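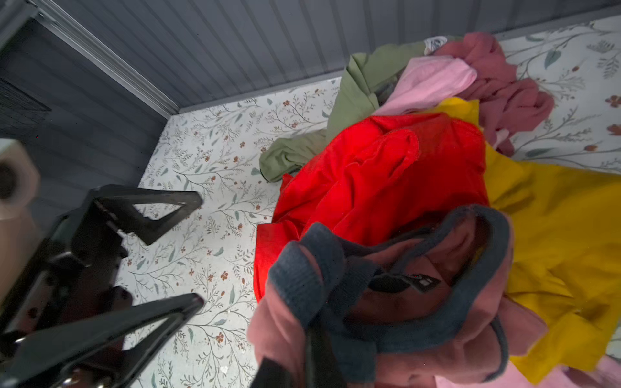 3 min read

Mellow opens its first Drop & Fold laundry counter at Drurkum

DRURKUM, February 11, 2020 — I have been folding other people's sweaters for a good part of my adult life, so forgive me if I get a little carried away with this announcement. Mellow is opening a wash-and-fold counter at Drurkum, on the ground floor of the old Matoušek building, and the doors are open to everybody from this week on!

If you already use our pickup service, you know the routine. You stuff everything in a bag, you leave it on the step, and it comes back folded. The counter works the same way, except you walk in with the bag yourself and you can talk to a real person about the gravy on your cuff (please do, we love a stain). We're open 7 days a week, and most orders are ready the next afternoon.

I want to say something about the heap, because the heap is where the whole thing starts for me. Red next to mustard yellow, a bit of olive, a couple of pinks, a navy ribbed band on something dusty rose — I look at a pile like that and I'm already sorting it in my head. The bright red goes off by itself until I've read its tag. The olive and the mustard can usually keep each other company. Pale pink gets its own small load, and I don't care how much room is left in the drum.

We sort everything by hand, on a printed mat with little branches and flowers on it. I picked a pattern on purpose. A plain white table looks very clean and very professional and makes me want to go home, and I'm the one standing at it all morning. The dark gray ribbed paneling on the walls was my other big decision, and I had to argue for it. I think bright clothes look wonderful against it, and I'm happy to keep arguing with anyone who stops by.

The counter has been a long time coming. We tried the idea out in November with a tiny group of neighbors and a borrowed folding table, and the orders came in faster than we could find hangers. By the end of that month we had folded 3301 pieces of clothing, counting socks as singles (there was a debate). So we took the lease, ordered the washers, and painted the front door twice, the first green being a mistake.

Some practical things. There's no minimum load, so you can bring one sweater if one sweater is what you've got. Collars and cuffs get turned out and checked before they go in the wash, pockets get emptied, and anything we find goes in an envelope pinned to your bag. We fold knits flat and never hang them. Shirts can come back folded or on a hanger, just tell us which. If a tag says hand wash only, we hand wash it, and it takes an extra day.

Bags are made for us by Tritent, in a heavy cotton with a drawstring that stays shut on the bus. The first 58 customers through the door get one free. After that they're for sale at the counter, and you're also welcome to bring your own bag, a pillowcase, a suitcase or an armful. I have accepted armfuls before.

We're also starting a spare clothes shelf. If you have sweaters and tops that are in good shape and nobody at your place wears them anymore, bring them along with your regular load. We'll wash and fold them at no charge and put them out by the entrance for anyone who needs them. Our goal for the first year is 3000 pieces, and I'd love to blow right past it — the warm stuff goes quickest, so start with that.

Mellow is a small laundry business offering pickup, washing and folding for homes around Drurkum. For opening hours, prices or a visit before the morning rush, ask at the counter in the Matoušek building. Reporters are welcome, and yes, you can bring your laundry.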